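## Holding the board: what our blue frame did and didn't prove

Thandeka Adams, Golshifteh Ghasemi, Eluned Rees
Vurnico project, draft 2

Our assignment was to show that a plastic frame makes a bare circuit board easier to handle and store. We started with a claim from last year's group that framed boards "never" suffer damaged pins. We wanted to see how much of that held up, and the short answer is that we don't know. They kept no record of boards without frames, so there was nothing to compare against.

We used one frame design throughout. Eluned wanted a second one in softer plastic, but the June deadline ruled that out. It's the biggest gap in this report.
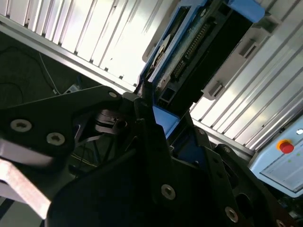
*Figure 1. Board in the blue frame, with the row of gold connector pins, in front of the ribbed white panels.*

The pins are the part everyone worries about. They sit close together in a long strip, and a frame around the outside doesn't cover them. It gives you something else to grab, and we think that explains most of the benefit people report. Whether it protects the pins from a drop is a separate question, and we'd be guessing.

We logged 30 handling trials over 3 sessions. No pins were bent. That sounds good until you remember that all of us knew we were being timed and watched, and we were careful. Our advisor, Ljubica Halilović, asked if tired people at the end of a shift would do as well. We have no data on that.

Storage was less flattering. The frame adds bulk, and the framed board took up almost 2 times the shelf depth of a bare one. Last year's report left this out.

We would not recommend ordering more frames on these results. The next group should run bare boards alongside framed ones and use people who haven't read our notes.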